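Waxing for the Flanley loop

August 3, 2020

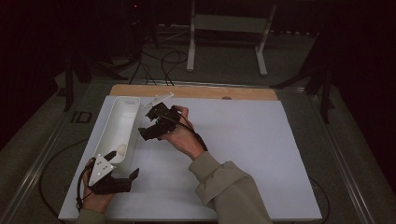

White trough on the bench, empty.

Roller skis have been out for two weeks now and the Flanley loop is rideable again, apart from the cattle grid. I did 7 laps on the slow wheels, then changed to the medium pair for the last climb. Heart rate stayed under 145 until the turn at Cistoscombe, where the tarmac is coarse and poling costs more than it should.

Hiyori Kamata has moved to shorter poles and reports less shoulder pain. I have not tried it — mine were cut last December and I would like a full winter on them first.

Skis for snow are still in storage wax. Scraping starts when the Vudstead track posts its opening date.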